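Baking Basics, Handout for Session 3: Custards and Curds
Tue 28 August

Welcome back, everyone! I promised we'd get to custard this time, and I'm so glad, as it's the thing I get asked for more than anything else (well, that and pie crust, but pie crust has to wait until November).

A custard is really just milk or cream thickened by eggs and a bit of gentle heat. Egg proteins start to tighten as they warm, and if they get too hot they squeeze out their water and you've made very sweet scrambled eggs – we've all done it. Adding 25 g of cornstarch buys you a lot of forgiveness, and you can let a starchy custard bubble for a minute, where a plain one must never boil.

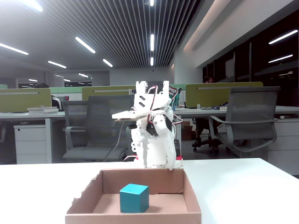
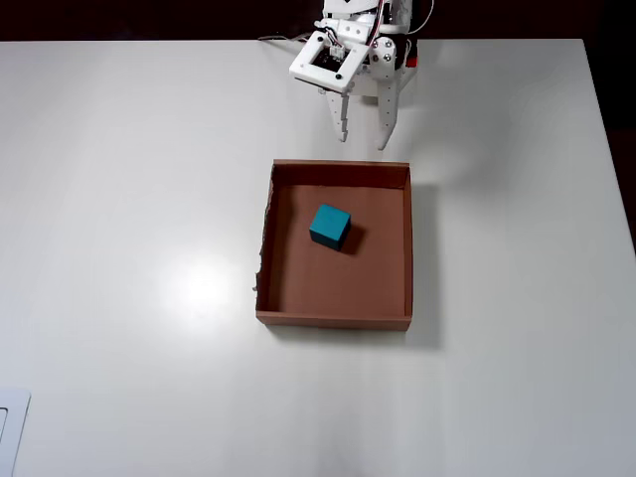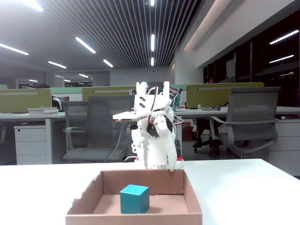
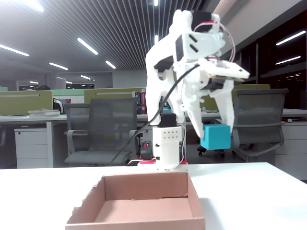

For the plain vanilla version, whisk 5 egg yolks with 100 g of sugar until they look pale, then pour the hot milk over them in a thin stream, whisking the whole time. Back into the pan it goes, over low heat, and now you stir and stir and try not to wander off. When it coats the back of a spoon and your finger leaves a clean line, take it off the stove and strain it into a cold bowl.

Lemon curd works much the same way, only with butter and juice in place of the milk, and it takes roughly twice as long to thicken – be patient with it!

Before next time, please make one batch at home and bring a small jar along, lumps and all.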